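Drorlow school board drops letter grades for middle schoolers, portfolios start in August

DRORLOW - It took until nearly 11 p.m. Thursday but the vote is in. Letter grades are gone for grades six through eight, starting with the new school year in August. The board went 4 to 1. The no vote was Anselmo Flores, who said before the count that he'd be voting no and then voted no.

What replaces them: a portfolio. Every student keeps one, every subject goes in it, and at the end of each term a parent or guardian sits down with the student and a teacher for 16 minutes and goes through the work. Written comments go home the same week. No A, no B, no percentage.

High school is not affected. Ninth graders will still get grades and a GPA like before, and that was most of the argument.

"You are going to hand a kid her first real report card at 14 and tell her it counts for college," Flores said. "I don't see how that's kinder."

Superintendent Catríona Quinlan said the district had tried it with two classes at Huanca Middle School last year and the teachers asked to keep going. She said missing homework went down in both. Flores asked by how much. Quinlan said she'd send him the numbers, she didnt have them with her. 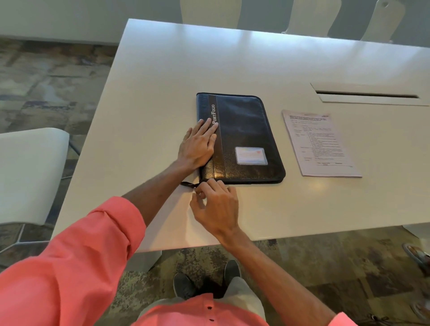 The packed part of the night was public comment. Sign-up sheet ran to a second page. Board president Arif Jugah cut speakers to two minutes each, then to 90 seconds, to some groaning.

Parents split pretty evenly. A father of twins at Huanca said he learned more from one sit-down in the spring than from three years of report cards. "One of mine writes great openings and never finishes. A B-minus never told me that."

Others not sold. A mother who works nights at the Griketti plant wanted to know who was going to hold a conference at a time she's awake. Quinlan said there would be evening slots and a few on Saturday mornings, and phone conferences if nothing else works. The mother said a phone call isn't the same as seeing the work. Quinlan agreed it wasn't.

Two students talked. A seventh grader from Brusa Middle School said she likes getting grades, she's good at it, and she'd like to keep getting them. Biggest applause of the night. An eighth grader who was in one of the trial classes said picking his own pieces was harder than he thought, because you have to say why. He had picked a lab report he got mostly wrong, then redid it.

How it works, from the packet handed out at the door:

Each subject teacher sets two required pieces per term. The student picks two more. One of those has to be something that was revised, with the first try kept in behind it. Every piece gets a short note from the student, a few sentences is fine, and a longer comment from the teacher.

Math is a little different. Unit tests still get scored and the scores still go home, they just don't get turned into a letter. This was added after the math teachers at Brusa sent a letter in the spring.

Gym, band and art can use photos or recordings. Those get stored on the district system and not on anybody's phone, per the packet.

Honor roll is gone. So is the end-of-year breakfast that goes with it, although Jugah said he would like to see the breakfast come back as something else. Sports eligibility, which now needs a C average, will go by teacher sign-off. Coaches at both schools have asked for that in writing, with dates.

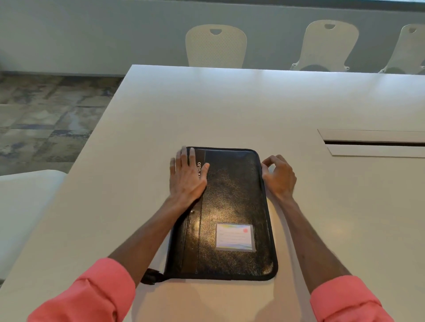
Cost came up late. The district is putting aside $4,000 for supplies and says the rest is staff time, which is already paid for under the contract. Réka Deák, who teaches sixth grade English at Huanca and speaks for the teachers' union there, did not fully go along with that.

Deák is for the change. She said so twice. But she has 169 students on her list for the fall, and she did the math for the board out loud: four pieces each, a comment on every piece, every term. "At five minutes a comment that is more than 50 hours. Tell me which week that is."

The board's answer was two half days a term with no classes, for writing comments. Deák said two half days is eight hours if nobody knocks on the door. She wants the required pieces cut to one per subject, or class lists brought down. Jugah said class lists were a budget question and would have to wait for the budget.

That part isn't settled. The motion passed with a line saying the superintendent will "review workload" after the first term. Flores tried to get a number of hours put in there instead. No second.

Board member Chiến Tôn had been counted as undecided going in and got phone calls from both sides all week, by his own account. He said what moved him was the option to go back. Under an amendment he wrote, the whole thing comes up for another vote after two years, and if it isn't renewed, letter grades return automatically. That passed 5 to 0, the only thing all night that did.

Tôn also asked about kids who move. A family leaves Drorlow in the middle of seventh grade, the new school wants a transcript, what does it get? The district will write a one-page summary for each subject and can, if the other school insists, supply a grade from the teacher. Flores asked if that meant teachers would be keeping grades anyway. Quinlan said no, they'd work one out from the folder if they had to. Some laughter. Flores wrote something down.

Students getting special education services keep their current progress reports, on the current schedule, with the portfolio on top. A parent asked if that meant twice the meetings. It can be combined into one longer meeting if the family wants, the special services office said, but the family has to ask. The form isnt ready. It will be on the district site before school starts.

Translation also came up. Comments will be translated on request and the request carries over from term to term, so no need to ask again. Interpreters for the sit-downs need a week's notice.

Grades for the current year are not changed. Final report cards go out as usual and the last honor roll will be posted at both schools.

Information nights for parents are being set up at Brusa and Huanca, one each, 6:30 p.m. in the cafeteria, dates to come by email and in the newsletter. Child care at both. Families of fifth graders moving up are invited too and should hear from their elementary school. Anyone who isn't getting district email should call the front office at their school and have the address checked.

The board also approved the minutes, a roof repair at Brusa and a new bus stop on the east side of town. The lunch price item was pushed to the next meeting because of the hour.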